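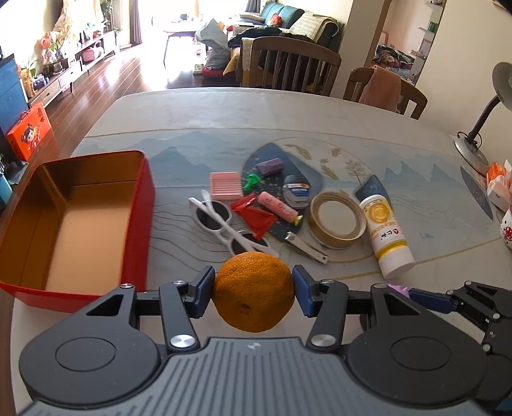
# Disness open table box, red: six weeks of use

**Used for:** clearing a dining table before meals
**Version tested:** deep rectangular, red with coppery gold-brown interior
**Bought at:** Grutska, Eltenstead

The Disness box has no lid, no dividers and no handles. It is sold as a catch-all for shelves and tabletops. I bought it for one job, to hold whatever has built up on the dining table by late afternoon, and it has been in daily use since July.

## Shape and capacity

The box is deep for its footprint. It takes up little of the table and can stay at the left end during a meal without crowding a place setting. The depth suits bulky things such as a citrus fruit or a rounded container. It is less good for flat or thin ones. Sunglasses go to the bottom and get buried, and I now put them in last.

The corners are rounded inside and out. A cloth gets into them in one pass, and crumbs tip out cleanly when the box is turned over. The cost is a small loss of usable space at each corner, noticeable only with square-edged items. A ridged square tray we keep on the table will go in upright but leans.

## Stability

I loaded one end with 1,000 g of dry rice in a bag and left the other end bare. The box did not tip or rock. Pushed by hand across the table it slid without catching. I found no marks on the tabletop, which has a pale printed design with fine gold lines and shows scratches easily.

The base has no feet or pads. On a bare surface it moves if knocked. Two adhesive felt dots at each end would fix this, and I would have expected them in the packet.

## Finish

The outside and the rim are the same red. The interior colour helps more than I expected: small bright items, such as a scrap of green plastic or a pink tube, are easy to pick out against it. Brown or bronze items are harder. A hair clip went missing in there for most of a morning.

For wear, I wiped the rim 100 times with a damp kitchen cloth and a drop of dish soap. No colour came off on the cloth. The interior was wiped only as needed and shows one dull patch near the base, visible under a lamp. I don't know what caused it.

## Compared with the Rotich tray

Marlene Araújo lent me her Rotich tray for comparison. It is shallow, so everything in it can be seen at once, and it is better for keys, glasses and pens. It also fills quickly, and round items roll off when it is carried. The Disness holds more and can be moved one-handed by the rim, though with a full load I use both hands.

Menaka Chowdhury uses the same Disness model for craft supplies and reports that small pieces sink below large ones within a day. I see the same thing here. A loose inner cup would help. Disness does not supply one, and a plain drinking glass does the job.

## Faults

- No feet or pads on the base.
- Small items collect at the bottom.
- Wrappers get dropped in and stay there, so it needs emptying on a schedule. We do it after dinner.

## Rating

4 out of 6. Suitable for a table that collects mixed, bulky items. For flat or very small items, buy the shallower tray.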